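The Panel by the Stairs

The alarm panel at 16 Jamenwood Court was made by a company called Kumeo, which had stopped making alarms. Mieczysław Makowska learned this from a recording. The recording thanked him for his loyalty and gave him a web address, and when he typed in the web address it took him to a page selling air filters.

He was sitting on the second stair with the phone on his knee. The panel was on the wall in front of him, a cream box with a gray keypad and one red light. It had chirped every two minutes since four in the morning.

"Well?" his daughter called from the kitchen.

"They sell filters now."

"Did you try the code?"

He had tried the code. He had tried his late wife's birthday, the house number twice over, and 1234, which the man who installed the system had told them never to use and had then used himself. The panel accepted all of these with the same beep and went on chirping.

He got the binder down from the hall closet. Irena had kept a binder for everything in the house that plugged in, and the alarm had its own tab. There was the contract with Pietrzak Security, the map of the sensors, and a receipt for 300 dollars with "paid, he was late" written across the top. The map showed a sensor on every downstairs window, one on the back door, one on the front, and one marked with a question mark in the basement. He had never noticed the question mark.

He called Pietrzak next. A young woman answered on the first ring and asked for his account number. He read it to her off the contract.

"That's one of our old ones," she said. "What's it doing?"

He held the phone up to the wall and waited for the chirp.

"Low battery in a sensor," she said. "Is there a zone number on the screen?"

"There isn't a screen."

"Okay. Then you'll have to go around and open them up. It's a coin battery, most of the time. I can send someone, but it's 171 dollars for the visit and we'd tell you the system's out of date. We'd put in a Patano. It does everything from your phone."

"I don't want everything from my phone."

"A lot of people say that," she said, and wished him luck.

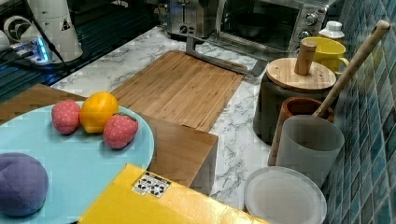 He started with the windows. The sensors were small plastic bars, painted over at least once, and he had to run a butter knife around each cover to free it. His daughter followed with the batteries and a flashlight. In the kitchen his granddaughter wanted to know if the alarm was hungry, and when he said it might be, she went off to get it some dinner. She came back to the foot of the stairs with the toy strawberries and the yellow pepper on her blue plate and held them up to the keypad. It chirped. She told him it didn't like peppers.

By noon he had changed every battery on the ground floor. The red light was still on.

"You could let them put in the new one," Ewa said. She had her coat on by then. She had to be back before dark and the roads were bad, as they always were in February. "I'd pay half. You could see who's at the door when you're in the yard."

"I know who's at the door. It's the mailman."

"And at night?"

He didn't answer that. At night he set the alarm before he went up, the way he had with Irena. She used to do the keypad and he used to check the back door, and afterward they would meet on the landing. Now he did the back door first and the keypad second. The panel gave him thirty seconds to get upstairs, which had been plenty when they bought it.

When the car had gone he took the flashlight to the basement. He followed the wire staples along the joist, past the water heater, to the place on the map with the question mark. There was nothing there. He stood and listened. The chirp from the hall came down through the floor, and right behind it came another one, thinner, from the shelves where Irena had kept the canning jars.

He moved the jars one at a time. The sensor was behind them, lying on its back with the tape still stuck to it. It had never been put up. On the tape, in her handwriting, it said "ask him where this goes."

He turned it over a few times. He couldn't remember her asking. Maybe she had and he had said later, or maybe the installer was the one she meant and he was already in his truck. The cover came off without the knife. He put in the last battery, and the thin chirp stopped, and he waited out the two minutes on the bottom step with his eye on his watch. Upstairs the hall stayed quiet.

He thought about the window over the laundry sink, the only one in the house with nothing on it. He found two screws in a coffee can and put the sensor up on the frame, a little crooked, and left the tape on.

At ten he checked the back door. Then he stood in front of the panel and pressed in the code. The red light blinked and turned green - he had forgotten that it did that - and he started up the stairs.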